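# Leave the bathroom door on the hinges

My sister-in-law bought a house in Ilie last May, and the first thing she asked me was what I thought of the main bathroom. It had no door. There was an opening in the wall, a step down, and then the sink and the tub. The listing called it an open suite. I told her to hang a door before she unpacked the dishes.

I have been installing kitchens and bathrooms for 20 years, most of them in older houses, and I have watched the bathroom go from the most private room in the home to something people want to show off. Walls have come down. Glass has gone up. The tub has moved into the bedroom and the toilet has been left in the corner behind a half wall, if there is one. I think this is a mistake, and an expensive one to undo.

The usual argument is space. An open bathroom makes both rooms look larger, and on paper that's true. A plan I worked from last winter joined a bedroom and bath into one room, and the owners were pleased with it for as long as it was a drawing. Then they moved in. One of them gets up at four in the morning for work. The other does not. The light, the fan and the running water all went straight across to the bed. They called me back before the year was out and I framed a wall where the old one had been. The bill for that wall was $1219, and it would have cost them nothing to leave the first one alone.

Steam is the next problem. A bathroom with four walls and a decent fan clears out in a short time. A bathroom that opens onto a bedroom sends its damp air into the closet, the curtains and the mattress. I have pulled baseboard out of bedrooms that was black on the back side. The owners had no idea, as the front looked fine.

People tell me that a stronger fan solves it. It helps. It also makes more noise, and now the noise is in the bedroom too.

Then there are guests. Anyone who has stayed in a hotel with a frosted glass panel in place of a bathroom door knows how this goes. You wait until the other person goes down for coffee. In a hotel it lasts two nights. In a house it goes on until somebody calls a carpenter. I have never met a family that talked about this before the job started, and I have met several that talked about little else afterward.

I'll grant the other side a few things. Some old bathrooms are too dark and too tight, and a person who uses a walker or a wheelchair can be badly served by a narrow door that swings in. I don't defend those doors. A wide pocket door takes care of most of it. So does a door that swings out into the hall. A window over the transom brings in daylight. None of this means giving up the wall. When somebody needs a helper in the bathroom, they need the room to close around the two of them even more.

I'd also like to see builders stop treating the separate toilet room as a luxury. My grandparents' house on Gateretti Street had one, 42 inches wide, with a small window and a hook on the door. It was a plain house. Six people lived in it with one bath, and the mornings worked, as one person could brush their teeth while another had the door shut. Plenty of new houses with three bathrooms don't manage that.

What I ask clients to do now is simple enough. Before they sign off on a plan, I ask them to go through an ordinary winter morning, with everyone home and one person sick. Who is asleep? Who needs the sink? Where does the sound go? Most of them put the door back in without my saying anything else. The ones who don't are paying for the work, and I build what they ask for, but I leave blocking in the framing so that a door can be hung later.

My sister-in-law hung hers in June. It's a solid one, painted white, and it sticks a little when it rains. 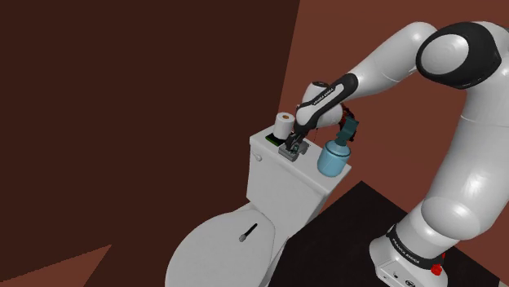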